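How Do You Teach a Robot to Pick Up a Plum?
A day out at the Zetow open house, explained for kids

Posted 01/10/2023 by Ustyna Vasylenko

Have you ever tried to pick up a plum with a pair of kitchen tongs? Try it tonight (ask first!). Squeeze too softly and the plum rolls off under the fridge. Squeeze too hard and you get plum juice up your sleeve. I know this because I did it at the Zetow open house in Rutham, in front of a whole line of people, and I had to borrow a towel.

Zetow is a workshop where people teach robots to handle everyday stuff. Once a year they open the doors and let anybody come in and try things, and I went with my notebook and a very big bag of questions. Let me tell you what I found out.

First, the part that surprised me most. A lot of robot teaching happens without a robot! What you use is a gripper that a person holds by a handle. A gripper is the part that grabs, like your thumb and pointer finger, and most of the ones I saw had 2 fingers. You hold it, you do a job with it, and a camera riding on the gripper watches the whole time. Later on, a computer studies what the camera saw. It looks at how the fingers came in, when they closed and where they went next. After it has studied lots and lots of these, a robot with the same kind of fingers can have a go.

Why put the camera down there and not up on the ceiling? Well, think about your own eyes. They're a long way from your hands, and your hands get in the way of things. A camera on the gripper sees the jaws and the thing being grabbed right up close, and when a robot does the job it can carry its camera in that very same spot. So the lesson looks the same to the robot as it did to the person. Neat, huh?

And the jobs are so ordinary! You might think robots practice in shiny white labs, but they need to learn about real life, and real life has stripy sheets and piles of clothes in it. So the practice jobs get done in homes too, with a gripper in each hand, on whatever flat spot is handy. A bed is fine. Fruit and boxes make great practice because they're so different from each other.

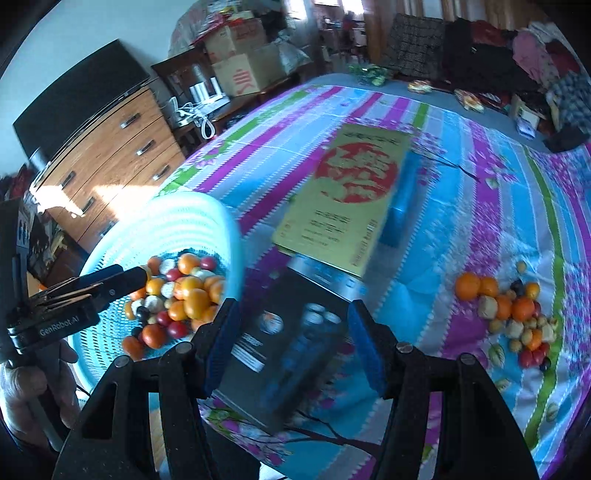
Tejada wanted to know why anyone would bother with fruit when boxes are so much easier, and said a robot that could stack boxes all day would be plenty useful already.

It's a fair point! Boxes are easier. A box has flat sides and it stays where you left it. But a robot that only knows boxes will squash the first tomato it meets. Fruit teaches it to be careful. An orange is big and round and wants to roll away. A berry is tiny, so your fingers have to close almost all the way before they touch anything. If you mix everything up in a heap, the robot also has to work out which piece to go for first. (I'd go for the one on top. So would you, I bet.)

Now, the pads. On some grippers you'll find ribbed pads on the insides of the fingers. Look at the bottom of your sneakers and you'll see bumps and grooves there too. Bumpy surfaces can help things hold on, and softer pads can squish a little around whatever they're holding. Your own fingertips are soft AND ridgy, which makes them the best grippers I know of.

At the try-it table I got to move fruit from one bowl to another. My first 10 tries were terrible. Then a girl from Clirkby told me to slow down just before I closed the fingers, and it got much better. By the time we had to give up our places, our table had done over 200 grabs between us, drops included. The drops get kept, by the way! A computer can learn from a grab that went wrong, as long as somebody marks it as a miss.

Want to try at home? Get some tongs, a bowl, and a few things of different sizes: a grape, a sock, a small box. Close one eye, since lots of cameras only have one, and move everything into the bowl. Then do it again with your other hand. My sock went in fine. The grape took me all of March.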